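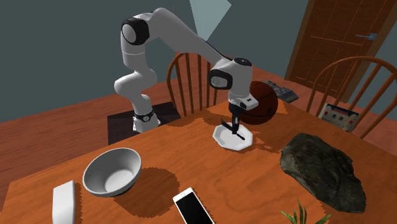
Hard wax oil on the dining table, second attempt

The first finish lasted less than a year. By December the end nearest the kitchen had gone patchy and any glass left overnight printed a ring. I put the fault down to sanding. I had finished at 400 grit, which closes the grain so far that the oil has very little to key into. The tin says to stop much earlier and I ignored it.

For the second go I stripped the top with a card scraper, then sanded at 120 and 150 and stopped there. Between grits I vacuumed and wiped down with a barely damp cloth. The damp cloth raises the grain slightly, so the last pass was by hand, with the grain, using the worn sheets.

I used Gineck satin this time. Marwa Alaoui had most of a tin left over from her stairs and let me have it. I weighed it on the kitchen scales before and after each coat:

Coat one: 343 g
Coat two: 317 g

The second figure is higher than I expected. A sealed surface should take far less, and I suspect I left too much on. I buffed off the excess after 20 minutes with cotton rags, and there was a tacky strip along one long edge the next morning. It hardened eventually, but it is a shade glossier than the rest under a low lamp.

Drying was slow. The room sits at 16 degrees in winter and the tin assumes 20. I left 24 hours between coats and kept the window on the latch. Full cure took three weeks, during which we ate off our laps.

Two notes on rags. Oil-soaked cotton can heat up and catch fire if it is left bunched, so mine were soaked in water and laid flat outside. Blue paper towel sheds fibres and is not worth the saving.

Tarek Bouazza asked in the comments last time whether a water-based varnish would have been simpler. Probably - but a scratch in varnish usually means redoing the whole top, and oil can be patched. I have already patched one spot by the window with a grey pad and a teaspoon of oil. It took 6 minutes and the edge of the repair does not show.

The underside still needs a coat.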